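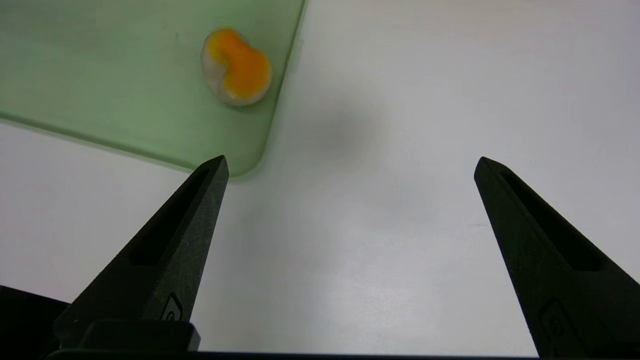 Roswitha Marti keeps a text file called regrets. It has 142 entries, most of them a single line, and she reads me a few before we have sat down. "Trusted the timestamp." "Trusted the other timestamp." "Asked Clemon."

Clemon is the grasp planner she maintains at Nesel, and has for four years. It takes a view from the wrist and a rough guess at where an object lies, and hands back a list of ways to pick it up, best first. Marti would like people to read past the first one.

"The top grasp is an opinion," she says. "It comes with a score, so everyone thinks it's a fact. I've seen it give 80 out of a hundred to a patch of glare."

Glare is a sore subject. Anything glossy or see-through upsets the depth estimate, and kitchens are full of both. Her answer last January was a filter that threw out every surface the planner felt unsure about. It worked very well on the benchmark and then declined to pick up anything in a kitchen.

"Technically it was never wrong again," she says. "I was quite proud for a day or so."

The filter is gone. In its place Clemon keeps the doubtful surfaces and asks for a second look from a few inches over, which costs almost 200 milliseconds and has caused more argument on the team than anything else she has written. The control people wanted those milliseconds. They run the layer underneath, Lelier, and they think of perception as a relative who is always late to dinner.

I ask whether they have forgiven her.

"They added a timeout. That's how they express themselves."

Small soft shapes get a good share of her week. A planner brought up on boxes and cans wants two flat, parallel sides, and will go hunting for them on a thing that has none. Give it something with a waist and it ought to notice that the waist is the place to pinch. Early versions went for the fat end every time.

"You could see the reasoning. More surface, more grip. It's how a toddler picks up a pear."

The fix was 54 lines long, and she wrote it on a train. The tests took her another month. She blames Ban, the in-house simulator, where until recently everything had the friction of a car tire.

"In Ban you could pick up soup," she says.

What would she do with a free year? She thinks about it for longer than I expected. Better logs, she says finally. Then she opens the file and types something I'm not allowed to see.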